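About Sernura

Sernura is a small company that tests household robots on ordinary chores. We work for the people who build the machines and for the people thinking of paying for them, and we tell both the same thing. Our question has stayed the same from the start: can a machine do this job in a normal home yet, without a person standing next to it?

For most chores the answer today is "partly." We publish which part.

How we started

Weidong Jiang and Ese Edet worked together at Tomar, a firm that installed packing lines in food plants. On a packing line, every tray looks like the last one and arrives in the same place. Robots have been good at that for years. Customers kept asking the two of them when the same arms would be able to fold towels or clear a kitchen counter, and they didn't have a good answer. Sernura was set up in May to go and get one. For the first year we had 2 rooms above a tile showroom and one long list of chores.

What we test

Our chore list now has 212 entries. Each one is written the way you would say it to another person in the house: hang up the coats, put the forks away, fold the shorts. We don't tidy the wording to suit the machine. An entry may be tried many times, with the item left in a different position each time.

Of those entries, 76 involve cloth. Laundry takes up so much of the list because it takes up so much of the week in most homes, and because it is still hard for robots. A mug keeps its shape when you pick it up. A T-shirt doesn't. It twists, hides its own sleeves and sticks to the piece under it. A machine has to find an edge or a corner before it can do anything useful, and on a crumpled garment the corner may be underneath.

We also test in shops and back rooms. Shelf stocking, box opening and floor clearing are on the list. Shop-floor work tends to go better than housework, mainly because the goods are stiff and the lighting is steady.

How we score

A chore gets one of four marks: done, done with help, partly done, or not done. "Done with help" means a person touched the robot or the item at any point, even once. Remote control by an operator is marked separately, because a buyer needs to know whether there is someone on the other end.

We record time, but we don't rank by it. A slow fold that ends in a neat stack is worth more to most households than a quick one that has to be redone. We do note drops, snags and stretched fabric.

Makers see their results before we publish and may correct errors of fact. They can't change a mark. Our Aritz report series covers homes and the Nullo series covers shops and stockrooms.

Where things stand

Picking up one piece of clothing from a flat surface is close to routine for the better machines. Spreading it out is less reliable. Folding works best when the garment is small and already lies flat, and it gets worse with long sleeves, thin fabric and anything inside out. Matching a top to its bottoms and putting both in the right drawer is still mostly a job for a person. We expect that to change, but we don't print dates for it.

Who we are

Weidong Jiang runs the test program. Ese Edet handles reports and all contact with makers. Zihan Yin writes the chore list and keeps it up to date. Tianyou Jiang looks after the equipment, and Guangming Xia takes calls from care homes, landlords and shops that want to know what is worth trying now.

Clothes on the sofa
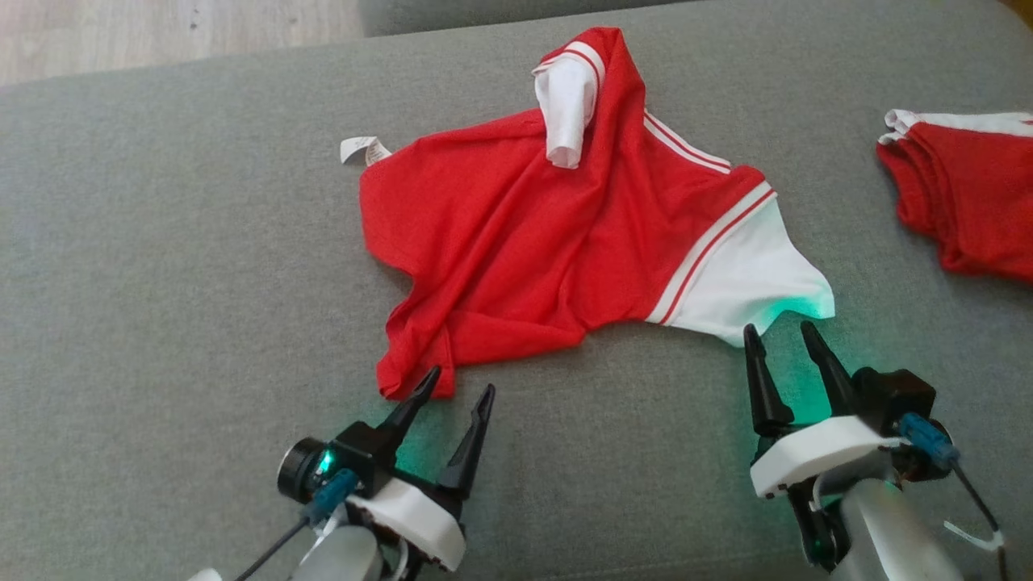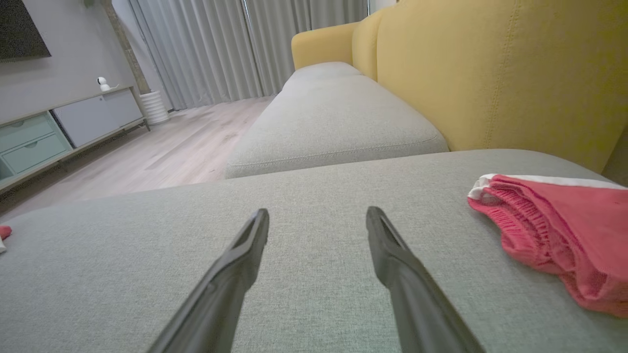
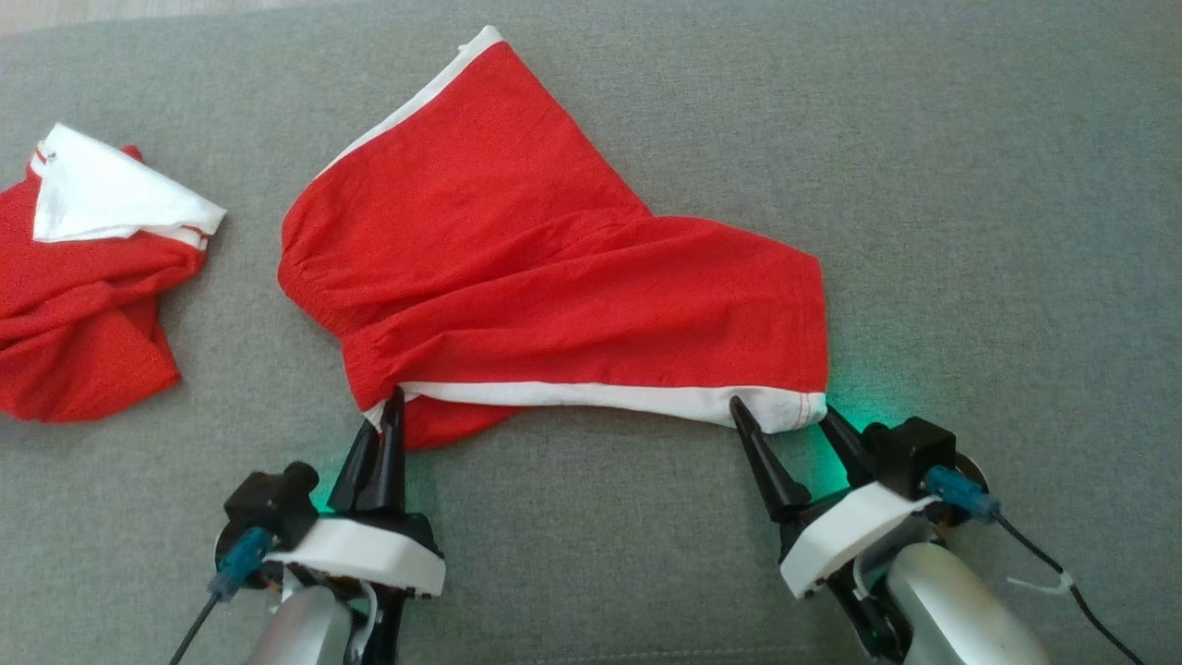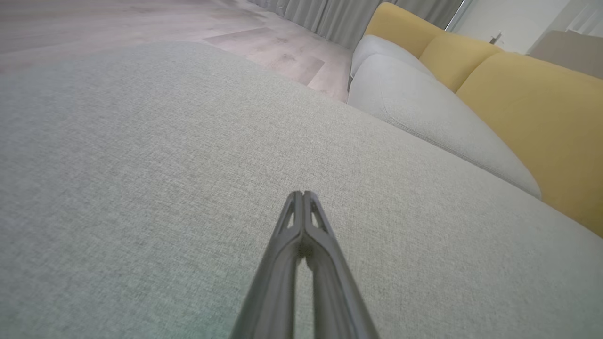
Photos: Sernura

Red shorts with white trim, held by the hem in the third photo, are the kind of item we like for cloth work. The hem gives two grippers something to hold. The crumpled T-shirt in the first photo is a harder start.

Working with us

If you make a robot and want it tested, write to Ese with a short note on what it is meant to do. If you run a home or a shop and have a chore that isn't on our list, send it to Zihan in one plain sentence. We add new entries twice a year.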